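Search the forum Enter keywords Go

Pre-tied or self-tie for a choir?

dorte_e
We need 53 navy bow ties for the Wenton concert in August. The old ones were black satin and half of them have lost their clips. I'm leaning toward pre-tied with a neck strap, matte fabric. Any reason not to?

kaisauer
Self-tie looks better. A pre-tied one sits too flat and too even, and people in the front rows can tell.

ledgerline
Not from the stage they can't. We did 90 singers in self-tie once and the last bow was finished while the organist was already playing.

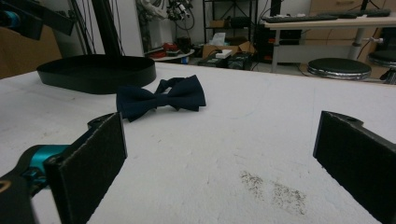 What matters more is how you store them. Lay them flat with the loops spread. Ours went into a bag between concerts and came out with a crease through every knot. Steam took most of it out — a hot iron left shiny marks.

kaisauer
That's my point about pre-tied. A self-tie unties and you can press it properly.

dorte_e
I don't want to press 53 of anything. Did you wash yours?

ledgerline
Spot clean only. Cold water, a little dish soap, dry on a towel. Close up the strap first or it snags the others.

kaisauer
Fine, but order extras. Wurkemmont changes its dye lots and the next navy may not match.

dorte_e
Good to know. I'll ask them for a swatch and get six spares. Kai, you can wear a self-tie if it's the same blue.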